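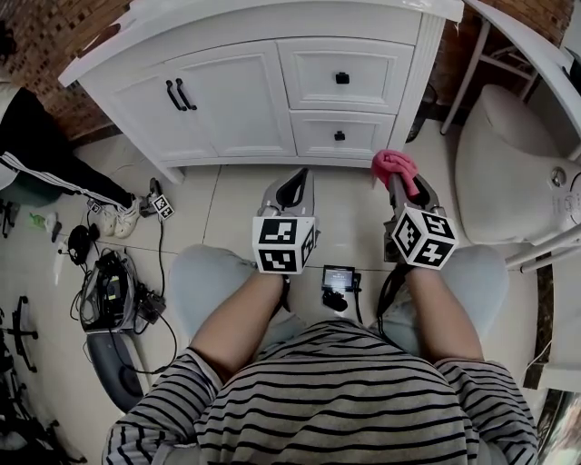

Reference > Robotics > Learning from people > Hand-held gripper collection

Print this article | E-mail this article

Hand-held gripper collection is a way of gathering examples for a learning system without driving a robot. A person holds a gripper in each hand and does a household job with it, such as picking up a cloth in a bathroom. The movements are recorded and later used to train a robot arm.

Equipment

Each gripper usually has two fingers with padded inner faces. Many carry a cube printed with black-and-white square markers, which lets a camera work out where the gripper is and which way it points. Cables run to recording equipment on the floor or on a stand. The Ukitz kit uses 2 grippers and a head camera. The later Zirer kit added a small screen so that the wearer could check the view before starting.

Procedure

A session is split into short takes, each covering one job from start to finish. Under the Nakajima protocol a take lasts no more than 18 seconds and each job is repeated 7 times, with the objects moved between takes. Takes in which the markers are hidden for long are thrown out — a common problem in small rooms, where cabinets and toilets leave little space for the arms.

Uses and limits

The Flokik collection, begun one February, covers kitchens and bathrooms. Soft items such as cloths remain difficult, as they seldom fold the same way twice. A person can also reach in ways that a robot arm cannot, and such takes have to be filtered out.

Comments (2)

tilegrout: Does the 18 seconds include putting the object down?

mapleside5: Yes, it runs until the fingers open.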